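Field Guides > Upstream > Well Monitoring
14 shares | 2 comments

Section 4: Setting Up the Verkden Wellhead Pressure Logger

Welcome to the fun part! By now the logger is registered to your lease (Section 3) and you're ready to hang it on a live well. Most pumpers get through this in one visit, and once the first readings roll in you'll wonder how you ever put up with the clipboard.

CAUTION: Follow your site's isolation procedure before you open any fitting. Wear your personal gas monitor the whole time, even on wells you know well.

4.1 Mounting the sensor

1. Close the needle valve on the tubing side.
2. Bleed the trapped pressure slowly through the bleed port, facing away from it.
3. Confirm zero on the existing gauge, then remove the gauge.
4. Thread the sensor in by hand until it seats, then finish with a wrench on the hex flats. Never turn it by the housing.
5. Open the needle valve a quarter turn and check for leaks with soap solution. No bubbles? Great, open it the rest of the way.

Note: If your tree has a Gronton adapter flange, fit the short nipple from the parts bag first. It's the one with the green cap, and it's easy to leave in the truck (we've all done it).

4.2 Waking up the logger

1. Hold the power button until the light blinks twice.
2. Open the Zarkitz app on your tablet and tap Add Well.
3. Type the well name exactly as it appears on your lease sheet. "Bassey 2" and "Bassey #2" will show up as separate wells!
4. Set the logging interval. We love 30 minutes for steady producers and 12 for anything on plunger lift, where you really want to see the buildup.
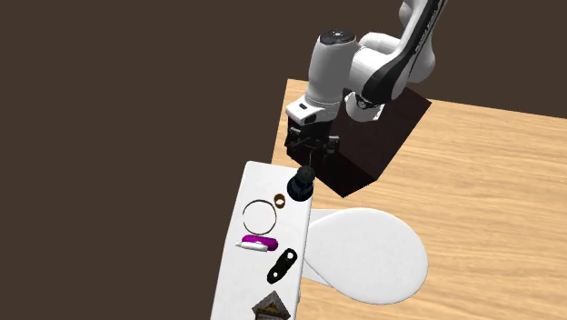

5. Tap Start and wait for the first reading. Compare it with what the old gauge showed before you shut in. A well that has just been opened back up needs time to settle, so give it a full cycle before you worry about a mismatch.

4.3 Setting alarms

1. Go to Alarms > Tubing Pressure.
2. Enter your low and high limits in psi. On our demo well the high alarm sits at 347.
3. Choose who gets the text message, and add a backup contact for nights.
4. Tap Test. Both phones should buzz.

CAUTION: Alarms are for information only. They do not shut in the well and do not replace your high-low pilot.

Thanks to Angharad Price for the flange tip, and to Chutima Inthanon, who tried every step of 4.3 with gloves on. Battery changes are covered in Section 5.

Revised 01/06/2018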